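Interior Finishes for Home Renovators
Week 2 handout: floors, walls and the doors between them
Prepared by Dineo Engelbrecht

Welcome back, everyone, and thank you for bringing in your floor plans last time. I took them all home and read them with a pot of tea, and I'm happy to say most of you have measured beautifully (a few of you forgot the cupboards, but we'll sort that out together). This week we get to the part people look forward to, which is choosing what goes underfoot and what it sits beside.

1. Reading a timber floor

Before you fall in love with a colour, get down on your knees and look along the boards. Grain has a direction and so does a room, and the usual habit is to run the boards with the longest wall or toward the main window. Knots and changes of tone from one board to the next are part of the charm for some people and a daily annoyance for others, so find out early which sort you live with!

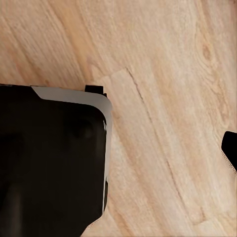 When you lay your own, open several packs at once and mix them as you go. Stagger the end joints from row to row, and leave the expansion gap the manufacturer asks for, even where the skirting looks too thin to cover it. Let the packs rest in the room beforehand for as long as the instructions say. I know it's tempting to start the minute the delivery van leaves - please have a cuppa instead.

2. Concrete and plain walls

Concrete has come indoors in a big way, and I'm fond of it, though it does ask something of the walls. Grey on grey can be very restful in a small room. It can also feel like a car park by the middle of winter, so think about one strong colour and where you'd put it.

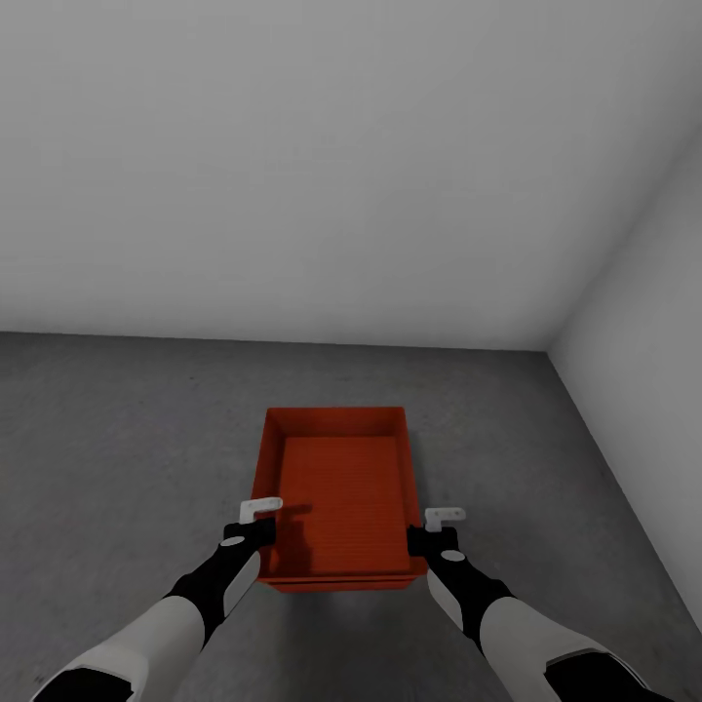

Orange-red against pale grey walls and a grey concrete floor.

Our budgeting exercise uses the Nguyen house, which you'll remember from the first session. The flooring allowance there is $2,750, and the owners have already spent $723 of it on levelling the slab. Work out what's left before you look at a single sample, and write it at the top of your page.

3. Things to check before you order

a) Walk from the living area into the hallway and decide whether the floor should carry straight through or change at the doorway.

b) Look at your samples in the morning and again at night with the lamps on. Italo Lombardi kept his on the kitchen bench for most of December and changed his mind twice, and he's a tiler.

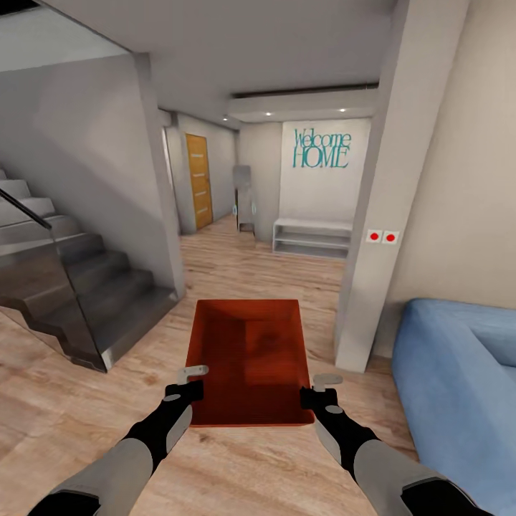 c) Measure the clearance under every door. A new floor laid over an old one can lift the surface enough to make a door bind.

4. Doors and borrowed light

A door takes up more of a wall than we give it credit for. If the floor is warm, a timber door in a similar tone will settle in nicely, and a matching frame makes the whole opening read as one piece. Glass strips let some light through to a dark hallway, and frosting keeps the privacy.

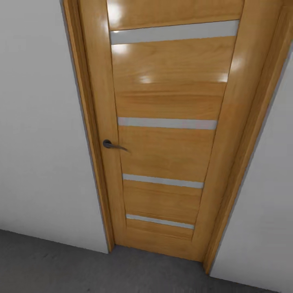
Oak-finish door with frosted-glass strips, set between white walls.

For next time, please choose one doorway at home and draw it at a scale you're comfortable with, showing the floor on both sides and the height of any step. Bring a pencil and your Nguyen figures too.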